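The house that isn't there

I went to the open day at Grunow in June 2024 expecting to stand behind a rope and watch a robot drop something. I have been to enough of these to know that the drop is the best part. Instead I was given a lanyard, a cup of tea and a seat in front of a large screen.

The home helper they call Dallau was being shown in simulation only. The house was computer-made, and so was the robot in it. Over 60 of us had come, some a long way, and we spent the morning looking at a place none of us could walk into.

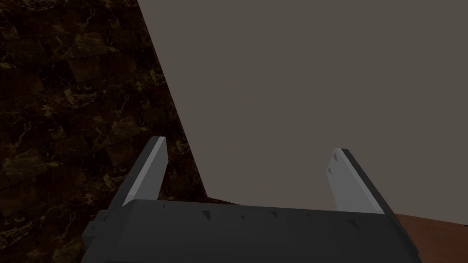
The gripper against the simulated house's marble-patterned wall. Still: Grunow open day

Samira Haddad, who led the session, was good company and didn't dodge questions. A simulated home, she told us, lets her team try a task again and again before any hardware is put at risk. Fine. I have no quarrel with practice. Pilots do it, and I would rather a machine learned its manners on a made-up door than on my mother's.

My quarrel is with how quickly practice turns into proof. Within 15 minutes a slide had gone up saying that the system had "completed 369 household tasks". Whose household? There is a plain grey wall in that house without a mark on it. I have lived in 4 homes and never owned a wall like that. Mine have had scuffs, damp, a nail where the calendar used to be and, for one whole winter, a bicycle leaning on them.

The doorway part of the show interested me more, I admit. Doors are hard. They stick, they swing back, the dog is behind them. Anyone who has carried a tray through one knows how much of the job is done with a hip or a foot. We were shown it from the robot's own point of view, tipped over at an angle that had the man next to me leaning in his chair. 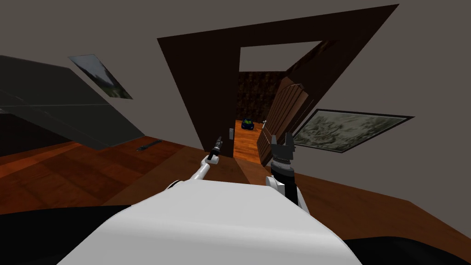 The robot's view of a partly open door, with both arms reaching forward. Still: Grunow open day

I asked what happens when the door has swollen in wet weather. Haddad said that friction can be varied in the software, and I believe her. But someone has to think of wet weather first, and then of the loose handle, and the coat hung over the top, and the child on the other side holding it shut.

The rival firm Admasu does the same thing, I'm told, and so does everyone else in the trade. That may be a good reason to do it. It is a poor reason to invite the public in and talk about care homes, as the closing speaker did at some length. He mentioned a trial at Onduvham in November. I asked whether the residents had been consulted and was told that this was "being looked at".

So I shall go to Onduvham, if they let me in. I want to see the thing meet a real door, with a real person waiting behind it for their lunch.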